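Hand sewing a split seam: backstitch or ladder stitch?

Posted in Mending and Making, 20 replies

jasmina_z
Monday club at Trostlow was brilliant last night! I finally had a go at the split in my old canvas rucksack (the Saliba one, bought second hand and dragged up every hill since). I did the whole side in backstitch with waxed linen thread and I'm so pleased with it. Bit wobbly near the strap but it holds. What does everyone else use for seams that take real weight?

Keegan K
Backstitch every time. Go back through the old holes if they haven't torn, and wax the thread even if the packet says it's waxed already. I did a tent bag like that in May and I've been swinging it about by one corner ever since.

O_Chamoun
Lovely job, but I'd argue for saddle stitch on canvas. Two needles, one thread, and if one side wears through the other is still holding. Backstitch uses a single thread, so once it goes you can lose a good length of it.

Keegan K
You can lose a stitch or two, Omar, not the whole seam! I've had backstitch fray right through in the middle and the rest stayed put. Saddle stitch is gorgeous on leather but it's a faff on a floppy bag.

O_Chamoun
It's only a faff until you clamp it. Two bits of batten and a bulldog clip between your knees. Try it once and then tell me.

ravmck
Can I put in a word for separate stitches, each one knotted and snipped? I know it looks rough. My daughter is learning to suture on her vet nursing course and she got me hooked on it. She does the knots with the needle holder and I've started using the same knot on everything, buttons included. Slow, but if one goes the others don't care.

jasmina_z
Ooh, I'd never thought of that for a bag. Do the tails not catch on things?

ravmck
Leave them on the inside and they're fine. I wouldn't do a whole rucksack that way, I'd be there until Christmas. Short splits only, or a pocket corner.

Carla R.
Sorry Rav, I don't agree on the corners. A corner wants a bar tack, lots of stitches packed close together. Knots with gaps between them let the cloth pull.

ravmck
Fair point on corners, Carla. I'll stick up for it on a short straight split though, four stitches and done.
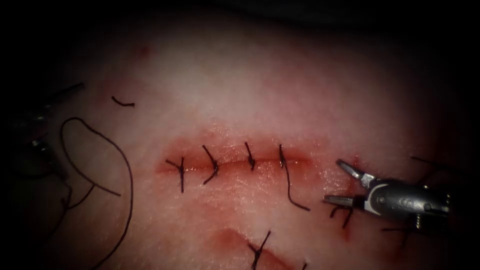 And use a dark thread, you can see straight away if your knots are sitting badly.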